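Stiltska Packing Hall: Questions About the New Robot Cells

Last updated 7/18/21 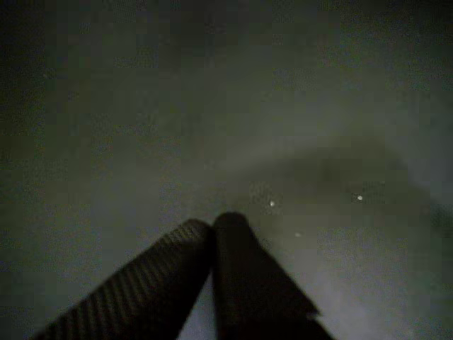
The packing hall is getting robot cells on the small-parts line, and the same questions keep coming in at shift change and through the box by the time clock. Answers are collected on this page. If yours is missing, write to Austra Kairys in the line office or leave a note in the box.

GENERAL

What is being automated?
Picking small parts out of the trays and putting them into cartons on the small-parts line. Nothing else in the hall is part of this project. Large parts, returns, kitting and the loading dock stay as they are.

How many cells will there be?
Three. The first is installed at the head of the line. The other two go in after the first has passed its acceptance run. Troltska is supplying the cells and doing the installation.

Why this line?
It has the most repeated hand motion in the building and the most wrist and shoulder complaints. It is also the line where we have the hardest time filling the late shift. Both points were raised by the people who work there, well before any supplier was called.

What do the cells handle?
332 part numbers have been approved so far. Anything outside that list is packed by hand. Parts in soft bags, parts with loose wires and anything with a protective film stay on the manual benches for now — the grippers do not handle them well enough.

JOBS AND PAY

Will anyone be laid off because of this?
No. 15 people work the small-parts line across all shifts, and each of them has a place after the change. Some of the places are different from the ones they hold today.

What will those places be?
Cell operator, manual bench, or tray preparation. Operators load trays, clear stops, check cartons and change gripper fingers. The manual benches carry on with the parts the cells can't take. Tray preparation is new, and it exists because the cells need parts laid out more evenly than a person does.

Can I choose?
You can put down a first and second choice. Sérgio Frade goes through them with each person individually. Where too many people want the same place, length of service on the line decides.

Does an operator earn more?
Yes, one pay grade up, starting on the day you are signed off and not on the day the training begins. People who stay on the benches keep their current grade. The piece bonus on the small-parts line ends when the third cell starts, and the average of what you earned from it over the last year is added to your base rate.

What if I try the operator job and don't like it?
You can go back to the bench within your first two months as operator. After that it is handled as an ordinary transfer request.

Will the cells be used to measure me?
The cells log their own stops, picks and faults. They do not log who is signed in at the moment of a stop. Saulius Paju, the shop steward, has read access to the logs and can show you what is in them.

TRAINING

How long is operator training?
34 hours, split between the training room and the line. All of it is paid working time. The late shift has its own sessions, so no one has to come in during the day.

Do I need to know programming?
No. Operators use the panel, and the panel has a start, a stop, a fault list and a part menu. Changes to the program are made by Mieczysław Makowska in maintenance. If a part needs a new program, fill in the yellow sheet and put it in the tray by her desk.

I don't read English easily. Is that a problem?
The fault list can be switched to four other languages. The written test can be taken aloud with the trainer.

WORKING NEXT TO THE CELLS

What do I do when a cell stops?
Read the fault on the panel first. Most stops are a missed pick or a full carton. Press hold, wait for the amber light, open the gate, clear the fault, close the gate and press resume. Never reach over the gate, even for a part you can see and almost touch.

Who looks after the grippers?
Operators do the daily check and maintenance does everything else. The daily check is short. Wipe the finger pads, look for wear at the tips, close the gripper with nothing in it and see that the tips come together evenly. If one side sits off, call maintenance and leave the cell on hold. Don't bend or shim a finger yourself.

Why is the gripper closing on nothing sometimes?
It has reached for a part that moved or was never there. One empty close is normal. After the second in a row the cell stops and asks for help. If it keeps happening in the same corner of the tray, the tray is probably seated wrong.

Does dust matter?
Yes. Bits of carton and plastic collect on flat surfaces and end up on the pads, and then small parts slip. Wipe the work surface at the start of the shift and after lunch. Use the lint-free cloths and not the blue paper.

Is it loud?
The cell itself is quieter than the tape machine beside it. The compressor is not, and it is being moved behind the wall by the Karari racks. Until then, wear ear protection at the head of the line.

SCHEDULE

When do the second and third cells arrive?
The second follows the acceptance run of the first. The third is planned for February. Dates will be posted on the board by the canteen and not only sent by email, as several people asked.

Will shift times change?
Start and end times stay the same. The short break on the small-parts line is now taken in two groups so that one operator is always there.

Was this done at Butkienė first?
Yes, the sister plant has had one cell since last year. Zane Dambrauskienė ran that installation and has been here to help with ours. People who want to visit Butkienė before making their choice can sign up with Sérgio. The van leaves from the side gate, and the visit counts as a working day.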